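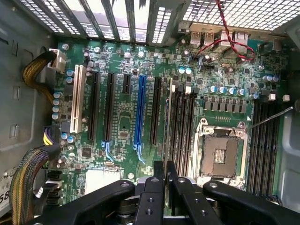

Inside the tower: green motherboard, perforated slot covers and the rear ports.

Plirkine refurbished desktop tower

I've been selling these towers out of my little shop for 3 years now and they're still the ones I point people to first (my mom has one, and she is hard on computers!). They came out of offices, they're plain looking, and they just get on with it.

What you get
Desktop tower, wiped and reset
8 GB memory
Power cord
Jimar keyboard and mouse
12-month shop warranty

I clean every tower myself, put in fresh thermal paste and leave it running overnight before it goes on the shelf. If the fan is noisy I swap it for a Galar one - they cost me a bit more but I can't stand a whine coming from under a desk.

Good for email, homework, bills, video calls with an added webcam, and older games. If you edit a lot of video, please look at the Grewal workstation instead, you'll be happier with it.

No monitor and no Wi-Fi included. I do sell a USB Wi-Fi stick, just add it at checkout and I'll pop it in the same box.

Shipping
Orders go out in 2 business days. Local pickup is free, ring the bell by the side door.

Want more memory? Email me before you order and I'll fit it for the price of the part.

Kusum Bhatia
Page updated 2026-03-02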